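Flarnby Two-Arm Bench: Equipment Plan and Budget Notes
README for the purchasing folder, last revised 05/06/2019

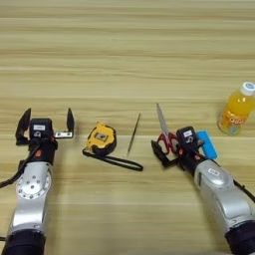 The folder covers what we need to buy for the second bench, what can wait, and what we are carrying over from the first. Prices are in the spreadsheet budget.csv and are not repeated in this file. Quotes are from Clurner (arms and mounts) and Guillot (grippers, cables, spares).

Scope

The bench handles small everyday items: tape measures, pens, scissors, drinks bottles. Please don't add heavier goods to the item list without checking the payload column first. The second bench should match the first closely enough that programs can be moved across without being rewritten.

Contents

budget.csv: one row per line item, with supplier, lead time and status
quotes: scanned quotes, named by supplier
spares.txt: what is on the shelf
kester-layout.pdf: floor plan for the Kester room, with power points marked

To buy this year

Two arms with controllers
Two parallel grippers, plus 4 spare sets of fingers
Wrist sensors, same model as the first bench
Cable sets, 3 metres
Table, light wood top
Household items for handling, up to 100 pounds in total

Put off until next year

Tool changers
A second workstation
Replacement safety mat

Known problems

Clurner's quote leaves out delivery and is valid for 30 days. Guillot lists the gripper cable separately from the gripper, and it was missed on the first order. Lead times in the spreadsheet are the suppliers' own figures. Allow extra for the arms.

Status values are "quoted", "approved", "ordered" and "received". Leave the old quote in place when a new one comes in and add a second row. Rows with no cost code will be sent back.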